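Vivaser mending arm: review

Rating: 2 out of 5

Every February a new machine turns up that is going to do the housework, and this year it's the Vivaser, a bench-top arm from Plirnance that is supposed to take over the mending pile. Split seams, dropped hems, the hole under the arm of a favourite jumper. I had one on the kitchen table in Lakusstead for most of the month, and the mending pile is still there.

The sales pitch leans heavily on surgery. If a robotic instrument can put stitches in a person, the brochure says, it can surely manage a trouser leg. I've heard the same line from people selling machines for upholstery workshops, and I don't think it holds up. Look at the sort of work they mean.

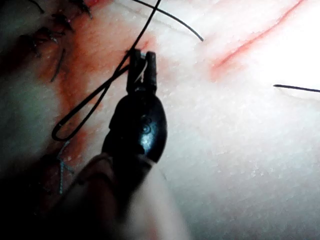
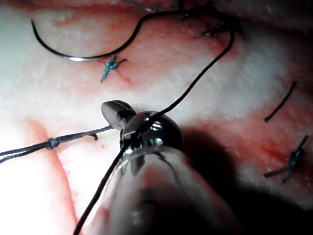
Black thread, fine stitches, bright light, a very small patch to work on. I have no quarrel with any of it. But a skilled job in a small, well-lit patch tells you very little about a basket of clothes. My old corduroys slide about, bunch up and have a lining that gets caught in everything. Before a single stitch goes in, somebody has to find the hole, turn the leg inside out, match the thread and pin the edges. With the Vivaser that somebody is still you.

Once I'd pinned a straight seam flat on the tray, it did sew it. The stitches were even and they've survived the wash. It took long enough for me to make tea and drink it. A curved seam went badly, with the thread looping round the jaw twice before I pressed stop and cut it free. Buttons are "coming in an update". Knits are not mentioned anywhere in the manual, and after what it did to a sock I can see why.

Setting up is fiddly too. The clamp marked my table, the tray needs levelling each time you move it, and the lamp is too weak for dark cloth in the evening.

It costs 290 pounds, plus thread cartridges that only Plirnance sells. The rival Kourkoulas model is 300 and I'm told it copes with buttons, though I haven't tried it and wouldn't take that on trust. A decent second-hand sewing machine costs less than either.

Good: neat straight seams, quiet, easy to thread.
Bad: slow, hopeless on curves, needs watching the whole time.

Mine goes back next week. The corduroys are going to the alterations shop by the station.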